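From: Dougal Rankin
Date: Thursday, December 8, 2022
Subject: Re: [two-arm] plate rack task, wrist views or fixed view?

> Did you ever finish the comparison on the plate task? We are training
> ours in Molard with the fixed camera only and it keeps missing the
> slots at the wall end of the rack. I'd like to know if adding wrist
> views is worth the trouble before we rewire everything.

Yes, finished last week. Short answer: add them, but keep the fixed view as well.

We ran three versions of the same policy on the Judmont cell, all trained on the same demonstrations. One had the fixed camera only, one had the wrist cameras only, and one had both. Nothing else was changed. The plates are a mixed lot on purpose, with different prints and rims.
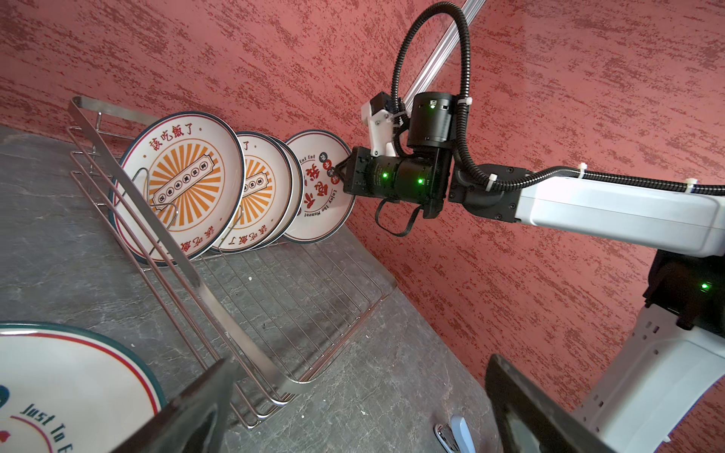
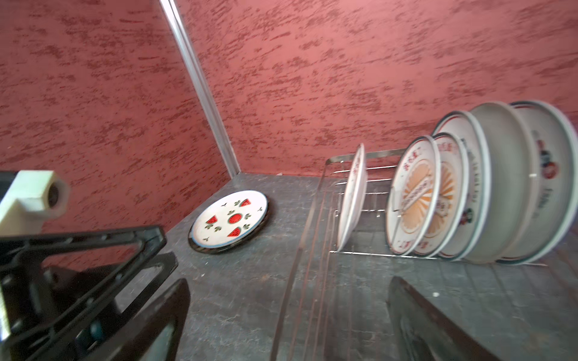
Wrist cameras, above and next below; then the fixed camera, then a wrist camera again. 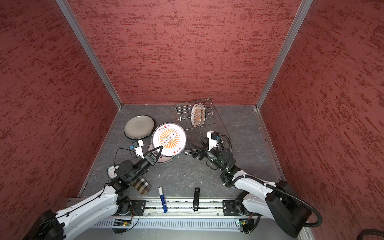
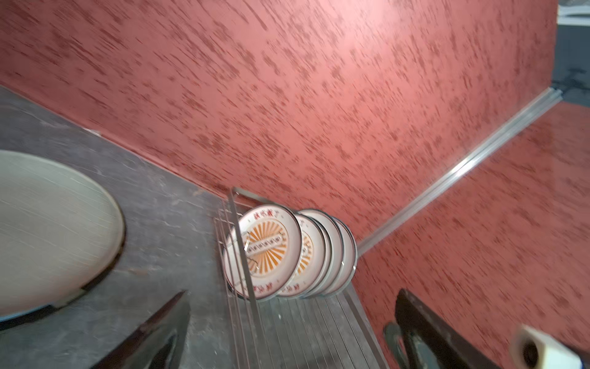
Fixed only did what yours does. It found the plates on the counter well enough but came in at the wrong angle when the slot was behind another plate. Wrist only was better at the slot and worse at everything before it. Twice it went back to a plate it had already racked. With both, we had 2 failures in 19 trials, and both of those were plates dropped on the way over.

I would not read too much into the gap between wrist only and both until we have more trials. The gap to fixed only is large enough that I believe it.

One thing that caught us out: the sunburst plates look nearly the same from the wrist whichever one you are facing, so we stopped using the print to tell them apart and label by slot position now. That meant relabelling everything we had collected since April.

The Lalico loader reads the new labels if you pull the latest version. The old one fails without an error, so check.

I can send the trial sheet if you want it. Which grippers are you using at Molard?

Dougal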